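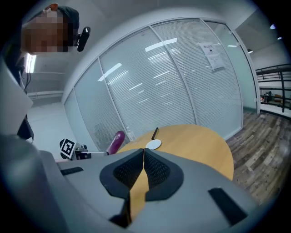
Cestley Book Club: minutes

Last updated 2020-07-22

I'm typing these up from my own scribbles, so if I've mangled your opinion, yell at me in the group chat and I'll fix it.

The book: we did Drornex, the YA space station one. General feeling was good! Most of us loved the letters between the sisters and could have read 200 pages of those and nothing else. I cried at the airlock chapter (again, second read, no shame). The middle got a rougher ride. A couple of people felt the romance showed up out of nowhere, and I kind of agree, though I was rooting for them by the end anyway.

We spent way too long on whether the narrator is lying in chapter 11. I say yes. We took a vote and it split right down the middle, so it stays open and I'm putting that on the record.

Ratings: nothing under three stars, lots of fours, and one five from me.

Next book: there were 2 nominations. One was Paiva, a quiet family story set on an island, and the other was the first Werkance book, a fantasy that runs to 800 pages. I argued hard for Werkance, because when else are we going to read a monster like that if not in summer?

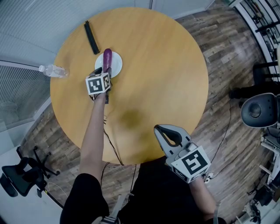 Not everyone was sold, and the reply came back fast: "I have a job and a toddler, and I'm still not done with Drornex. Give me Paiva in August and I'll do your dragon brick when it gets cold." That pretty much settled it. Paiva won, and Werkance goes to the top of the winter list (I will be holding you all to this).

Spoilers: we agreed that the chat stays spoiler free until the meeting. If you finish early and have to scream, message me directly, I'm always up for it.

Copies: the library has Paiva in paperback and as an e-book, but the e-book already has a wait on it. If you own a copy and read fast, please pass it along.

To do: I'll post the discussion questions a week ahead this time, promise. Everybody else, bring one passage you want to read out loud. Short ones, please!

We ran over again, so we're starting on time in August, whether or not the snacks are ready.

We use cookies to remember your settings. By staying on this site you agree to our cookie policy.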